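Hukmont says its planner can tidy a floor. The numbers are thinner than the pitch

Hukmont released version 8 of its Zustska planning software on Wednesday, and the company is again promising that two-armed robots can clear up soft clutter without a person scripting each grasp.

Thin plastic bags and bits of cloth are a fair choice of test. They fold, they let light through, and depth sensors tend to read them badly. Zustska is supposed to cope by guessing several shapes for an object, planning a grasp for each, and replanning once the fingers close.

"We stopped asking the perception layer for one right answer," said Catherine Cairns, who runs the planning team. She said the new release replans six times faster than the last one. Hukmont would not say what computer that was measured on.

The company reports 1185 trial runs on bags and black fabric scraps over carpet, using a pair of arms with two-fingered grippers. It gave a success rate for picking things up. It gave none for finishing the job, and a dropped bag that was grabbed again went down as a single success.

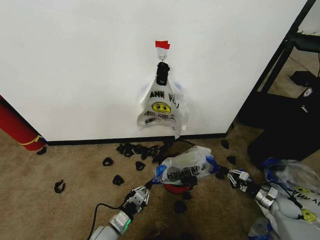 What outsiders make of it

Thijs Peeters, who writes grasping software at Mostetti, a competitor, read the release notes and was not moved. "Picking up a bag is a solved demo," he said. "Show me the failure logs. How often does it think a shadow is cloth?"

Loan Lã, an independent integrator, tried an early build in December and said the replanning did feel quicker. She also said it stalled whenever two scraps overlapped, and that she ended up setting a 25-second timeout by hand.

Cairns said overlapping fabric is "a known issue" and that a fix is planned. She did not give a date. The logs will be shared with paying customers only.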